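Notes - Mon 21 November, lunchtime talk, office floors and noise
(10 mins, keep it moving, water!!)

Opening
Thank Inger Mikkelsen for having us. Ask who has moved desks this year. Hands up. Then the Monti story - new open office in August, lovely light, everyone wearing headphones by week 2. Pause for laugh, if any.

Why floors matter
Hard floor = chair wheels, heels, dropped pens. Soft floor takes the edge off footsteps but does NOT stop voices. Say this twice, people always mix them up. Voices = ceiling and walls, come back to it.

Tiles over roll carpet every time, for me. Coffee spill, lift one tile, done. Stripes hide joins and crumbs, plain doesnt. Keep 18 spares in a cupboard, same batch, Kátia learnt this the hard way (ask her if its ok to tell it).

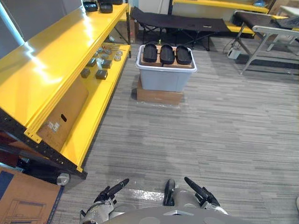 Laying and cleaning
Quarter turn or all one way - pick before the fitter arrives. Vacuum daily by the doors. Chair mats, skip unless wheels are awful. Érica's point re glue: tacky only, never full stick, or you will be scrapping it up for 3 days.

Questions
Cost one will come up, pass to Nivaldo. Sign-up sheet by the door.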